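Clorkell two-finger picking arm (bench model)

Hire or buy through Dristham Equipment. Suits light sorting and bowl filling. Please read the whole page before you ring us, including the parts where we try to talk you out of it.
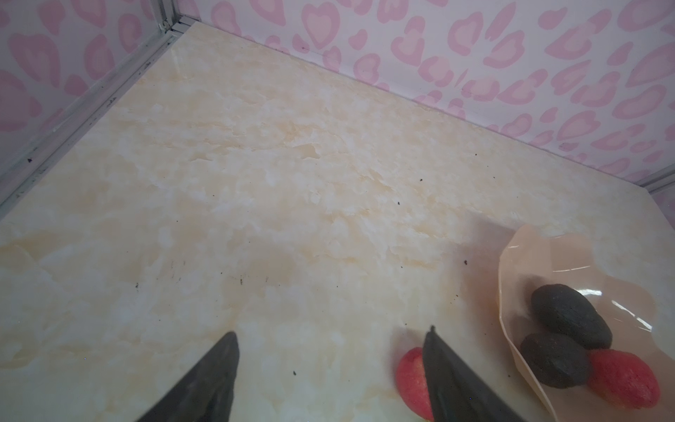
What it does

The Clorkell is a bench arm with a two-finger gripper and a small camera at the wrist. It picks up a small item, carries it to a bowl, tray or box and lets go, then goes back for the next one. That's the whole job. If you have someone doing that all day and they'd like to do something else, it may be worth your time. If you have someone doing that for an hour between other tasks, it almost certainly isn't.

The brochure from the maker, Clodley, says the arm "frees your people for higher value work". We've left that line out of our own listing. What your people get freed for depends on you, and in our experience plenty of buyers haven't thought about it by the time the crate turns up.

What it picks

Small, firm, rounded pieces are its best work. Lumpy surfaces are fine and so is a mix of shapes, like the flat red ovals and the dark, stone-like ones in our picture. It does less well with anything that squashes, rolls or sticks to its neighbour. Two pieces resting against each other can come up as a pair, or one gets nudged away and the arm has to go looking for it.

Bowls are harder than trays. A tray stays where you put it, but a light plastic bowl will shift if a finger catches the rim, and the next piece then goes down where the bowl used to be. Put a ring or a bit of non-slip mat under it. Clodley sells a mat for this. The one from the kitchen shop works just as well.

Shiny and see-through containers can fool the camera, and so can a glossy work surface under strong lights. Try your own bowl on your own bench before you sign anything. We will bring the arm to you for a day, and we won't mind if you send us home at lunch.

What it needs from you

A flat bench, a normal power point, and room around the arm for a person to walk behind it. Raised edges on the work area help, as pieces do get away. Allow 20 minutes at the start of each shift for wiping down, checking the fingertips and running the test picks. People skip this, and then they ring us on a Saturday.

The surface wants to be clean. Crumbs and dark specks build up under dry or crumbly product, and the cleaning doesn't happen by itself. It's a job, it takes time, and it belongs on someone's roster. When you work out your savings, put it in.

Fingertips wear. A replacement pair is $43, and you should keep a spare set in the drawer. Changing them is a two-minute task once you've done it a few times and a very annoying one before that.

What changed at Whitcombe

The longest trial we've run was at Whitcombe, a packing business that fills small mixed bowls by hand. They had the arm for nine weeks, from November on. Their order was 300 bowls a shift and they wanted to know if one arm could carry a bench.

It could, on the plain bowls, on a good day. Mixed bowls were slower than the hand packers all the way through, though the gap got smaller. The work itself changed more than the numbers did. The packer who used to sit and fill was now on her feet, topping up pieces, swapping out full bowls, fixing the ones where something had landed on the rim, and clearing the stops. Her wrists were better for it and her feet were worse. She also had less chance to chat, as she was no longer facing the others.

Seren James ran the floor there during the trial. We asked for a quote we could use and this is what we got:

"It was fine. It did the boring bit and left us with the fiddly bit. I'd want the fiddly bit paid properly, and I'd want the packers asked before it arrives. Ours heard about it from the delivery driver."

We think that's fair. Whitcombe kept one arm, sent the second back, and moved the bench so the operator faces the room.

Questions to settle before you order

Who will look after it on each shift, and do they know yet? Looking after an arm is a skill. If you're adding it to a packer's day, look at the pay rate as well.

What happens to the hours? If the honest plan is to cut them, say so to your staff before the trial begins. You can't run a useful trial with people who suspect they're training their own replacement, and they'd be right to drag their feet.

Who decides when to stop it? There's a stop button on the base. Anyone standing near the arm should be allowed to press it without having to explain themselves to a supervisor about lost output.

How will you count? Picks per hour is the figure Clodley likes. Finished bowls that don't need fixing is the one we'd use – it's lower.

Hire and purchase

Hire is by the month and includes delivery, setup and one training visit. The training is for the people who will use the arm, so please have them there and not just the manager. Hire fees come off the price if you buy. Second-hand units turn up now and then, usually from places that skipped the section just above this one.

We don't offer a discount for ordering several arms at once. Start with one.

Comments

packline_deb
We've had one since autumn. Agree about the bowls moving. We ended up with a strip of rubber matting cut to size and it has been much better, but you still get the odd piece sitting outside the bowl at the end of a run.

Tomasz
Does the hire price include fingertips or are they extra from day one?

Dristham Equipment
One pair is fitted when it arrives. Anything after that is extra, Tomasz.

K. from the night shift
Nice to read a page that mentions feet. I do the looking after on ours and I'm still on the packing rate. Have printed the bit about pay and left it in the lunch room.

orrin77
Bit gloomy for a sales page? Ours paid for itself and the crew like it. Mind you, we only run one product and it's all the same shape.

packline_deb
That'd be why, orrin. Try it with four kinds in the one bowl and let us know how you go.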